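9 April 2019

Did the sorting today. Got in before nine, wiped the table down and carried the two clear bins over from the shelf. They are the Fivden ones, bought for 39 pounds the pair in the end, and they have held up well enough. I wanted to use the big Bromar crate but the lid is still jammed on.

The rule this time is simple. Everything starts in the right-hand bin and goes across to the left one after it has been looked over. Last time I had both on the go at once and lost track before lunch. I put the bins side by side at the far end of the table, with a gap between them so that I can tell at a glance which is which. 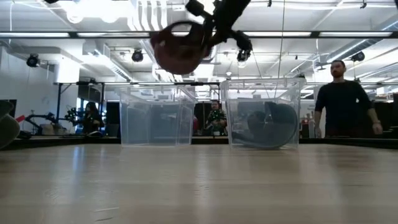

Afternoon

Cheese sandwich and an apple at 2. Rained on the way to the post office, and the queue was out of the door. The parcel for Khosravi came to 254 grams, just over the cheaper rate — annoying, as I could have used a thinner envelope.

Back at the table I went over the list again. The dark red one is to stay out of the grey-blue lot from now on and have its own line on the sheet. There are scratches in the table top near the front left corner that need oil, or possibly a light sanding first. The tin of Firkodon under the sink has gone solid, so that means a new one.

Finished at 5. Legs tired from standing. Soup for tea, then an early night.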